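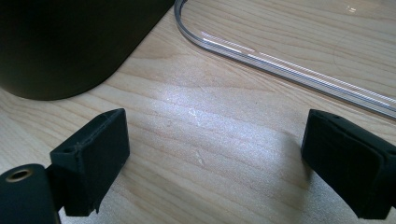 透明物体的位置估计在手持夹爪示教数据中一直误差较大。Jutidach要解决的是其中一个较窄的问题：给定腕部视角的一帧图像和同一时刻的头部视角图像，判断腕部画面里的透明件边缘属于哪个物体，并给出该边缘在桌面坐标系中的方向。腕部相机离桌面近，视野小，透明件往往只有一个圆角和一段直边进入画面，边缘由几条平行的灰白细线构成，板面内部仍是连续的木纹。桌面中部的反光使木纹变淡，沿透明件斜边又有一道白色高光，仅凭梯度提取轮廓时，高光与边缘会被并成一条线。木面上的浅色擦痕也有类似的问题，它们短而亮，在小尺度的滤波结果中与断裂的边缘片段不易区分。深色容器的下缘在同一画面里则很清楚，弧线连续，与桌面对比强，因此我们把这类不透明物体的轮廓作为配准的参照。

4.1 数据与标注

实验使用Tagle数据集。该数据集在Numircombe的实验室采集，任务为桌面收纳，操作者双手各持一只Ganora夹爪，夹爪上装有腕部相机，头部另有一台相机。三路图像按硬件时钟对齐，对齐后仍有错位的片段在入库前剔除。训练部分取腕部图像3,000帧，头部图像3,000帧，二者按时间一一对应。左右腕的图像混合使用，右腕图像不做镜像处理，左右由一个二值标记输入网络。测试部分为700对图像，与训练部分不共享任何一次连续操作。

标注分两步。标注员先在头部图像中画出透明件的完整外轮廓，再在腕部图像中标出可见的边缘段，并给每一段指定所属物体。高光、擦痕和夹爪投下的阴影另设一类，统称干扰线段。透明件边缘由于板材有厚度，常表现为两条以上的平行线，我们规定以最外侧一条为准。如果最外侧一条被高光覆盖，就取高光带的外沿，并加注“高光”属性。这一规定在标注初期有过一次修改，原先以最亮的一条为准，但不同标注员之间的分歧较大，一月份全部按现行规定重标。

夹爪本体在腕部图像中的位置近似固定，手指开合时有变化。我们没有为手指单独训练分割网络，用开合角度查表得到遮罩，遮罩内的线段一律不参与匹配。3D打印件表面的层纹在近处会产生大量短线段，不加遮罩时候选线段的数量明显增加，匹配时间随之变长。

4.2 双视角匹配

匹配过程从头部图像开始。头部视角能看到整张桌面，透明件的外形完整，但分辨率不足以准确定位边缘。我们先在头部图像中拟合圆角矩形，得到桌面坐标系下的粗位姿，再将其投影到腕部图像，在投影线两侧的带状区域内搜索候选线段。带宽由粗位姿的协方差决定，没有手工设定的常数。

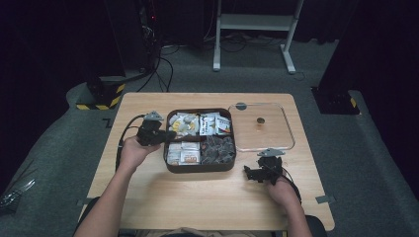
图3 头部视角下的桌面收纳任务。透明盖平放于收纳盒右侧，双手各持一只黑色夹爪。

图3中的透明盖是一个较典型的输入。盖与盒相邻，盒壁为深褐色，轮廓清楚，可以作为稳定的参照；盖的边沿有一圈浅色光泽，内部透出木纹，盖上的深色小圆钮在多数检测器中比盖本身更早被检出。我们把圆钮作为弱约束加入拟合：若检出圆钮，则要求其落在圆角矩形的中部区域，未检出时不作惩罚。位于盖左缘的深灰色椭圆形区域不用于定位，它与盒角距离很近，早期版本中曾被误连到盒的轮廓上。

收纳盒内的小包装物对匹配也有影响。部分包装是半透明或表面反光的，能够产生与透明件边缘相近的细亮线。这些线段都落在盒壁围成的区域内，所以在盒的轮廓确定之后可以整体排除。盒的轮廓依赖四面盒壁的拟合，当夹爪位于盒的上方时，一部分盒壁会被遮住，此时由剩余的边补全，补全所得的边在后续计算中权重减半。

在腕部图像中，每条候选线段取三项特征：方向与投影线的夹角，法线方向上平行线的数目与间距，线段两侧纹理的连续程度。第三项对透明件最有用。木纹穿过透明件边缘后，走向基本保持，亮度略有变化；穿过不透明物体的边缘时则中断。擦痕两侧的木纹同样连续，单靠这一项无法将其排除，需要与平行线一项合用。反光区内木纹很淡，纹理连续程度的估计不可靠，我们在该区域内降低这一项的权重，降低的幅度由局部对比度给出。

所属物体的判定采用能量最小化。能量由单条线段的匹配代价和相邻线段之间的一致性代价组成，后者要求同一物体的线段在圆角处可以由一段圆弧平滑连接。若腕部画面中只有直边而没有圆角，一致性代价退化为共线约束，方向估计仍然可用，沿边方向的位置则只能沿用头部视角的结果。

4.3 结果

一对测试图像中全部线段的所属物体判定正确，并且方向误差在阈值以内，记为成功。按此标准，700对测试图像中成功493对。阈值取夹爪手指宽度所对应的角度容差，与后续抓取实验保持一致。

失败情况主要有以下几种。最多的一种是高光与边缘重合，且高光较长，外沿和边缘的方向有小角度偏差，最终的方向估计跟随了高光。其次是头部图像中透明件被前臂或夹爪大面积遮挡，粗位姿偏差过大，正确的边缘落在搜索带以外。还有少数图像中桌面另有一件透明物，两条边缘接近平行，能量最小化将它们归为同一物体。干扰线段单独造成的失败较少，擦痕被误判时一般伴有粗位姿偏差。

去掉纹理连续项后，成功的图像对减少，减少的部分集中在反光区以外，与该项的设计相符。去掉平行线项后，擦痕和手指阴影边缘的误判增多。只使用腕部图像、不使用头部投影时，方向估计在圆角可见的图像上变化不大，所属物体的判定则明显变差。腕部画面中深色容器与透明件常常同时只露出一部分，缺少整体布局时，网络倾向于把透明件的直边归给桌上轮廓更强的物体。

我们还比较了左右腕的差别。Tagle数据集的操作者以右手为主，右腕图像靠近透明件的时间较长，训练样本也更多，左腕的判定结果略差。在训练时对左右腕重新加权后，差别缩小但没有消失。我们检查了左腕的失败图像，其中有一部分来自夹爪线缆进入画面，线缆边缘被当作候选线段。现有遮罩只覆盖手指，没有覆盖线缆。

4.4 适用范围

上述结果限于浅色木纹桌面。纹理连续项假定桌面有可跟踪的纹理，在单色桌面上该项没有作用，只能依靠平行线和投影两项。桌面不平整的情况没有测试。透明件也限于平放的板状物，立放或叠放时，圆角矩形的拟合不再成立，需要更换头部图像中的形状模型。Ganora夹爪的相机安装角固定，换用其他夹爪时要重新标定投影关系，查表遮罩也要重做，其余参数可以沿用。

运行时，粗位姿每隔若干帧更新一次，腕部匹配逐帧进行。透明件被移动后到下一次粗位姿更新之前，搜索带的位置是滞后的，这段时间内的输出标为无效，不计入轨迹。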